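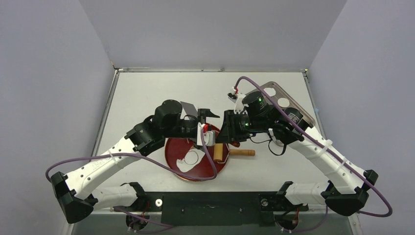
So I finally finished the scarf I started back in March, the big one, and I've been wanting to tell you all how it went (get a drink, this may take a few posts)

The yarn is the Fairweather wool blend in the oatmeal shade. I bought 2 skeins to begin with, thinking that would be plenty, and then had to go back to the little shop in Guddale for more. They were so sweet and dug through the back for the same dye lot!

I cast on 80 stitches, which was wider than the pattern wanted, but I do love a scarf you can pull up over your ears. It came out at 492 rows in plain garter stitch. I kept a tally on the back of an old envelope and I'm a bit proud of that envelope now

A few of you asked about blocking. I soaked it in cool water, rolled it in a towel, and laid it flat on the spare bed overnight. Don't hang it, please, it'll stretch down to your knees

Next up is a hat to match, if the leftover yarn holds out. If anyone has a good pattern for a big head I would love to see it, mine always come out looking like an egg cozy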